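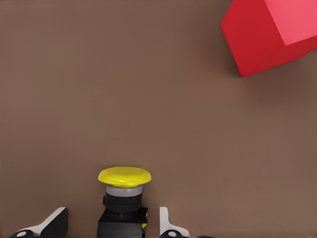

4. Sending a Test Message

Before the Dravus alert console is used for a live notification, the site administrator must complete one test message to a closed group. Allow 15 minutes for the full procedure. Only accounts with the Sender role can carry out steps 4.3 to 4.6.

4.1 Sign in to the console and open Groups. Select New, then Closed Group.

4.2 Add at least 3 recipients. Each must have a confirmed cell number and must have agreed to receive test traffic.

4.3 Open Messages and select Test. The word TEST is placed at the start of the message and cannot be removed.

4.4 Enter the message text. A single message holds up to 384 characters, including spaces. Longer text is rejected when the message is saved.

4.5 Choose the closed group from the Recipients list. Check the group name again on the review page.

CAUTION: Do not select All Subscribers. Messages sent to this group cannot be recalled once the Send button has been pressed.

4.6 Press Send and enter your PIN when prompted.

4.7 Open the Delivery page. Each number is listed as Delivered, Waiting, or Failed. If a number remains at Waiting, ask the recipient to check that the phone is on and is not in airplane mode.

Note: Sites connected through the Skivo gateway must enter the gateway code under Settings before step 4.3. Groups of more than 2000 numbers are sent in batches, and the Delivery page is updated after each batch.

4.8 Save the delivery report and send a copy to the Illitz district coordinator, Chin-lung Cheng. Reports for the current test period are due by 27th August.

If the test fails, do not repeat it until the fault has been entered in the log. See Section 7, Fault Codes.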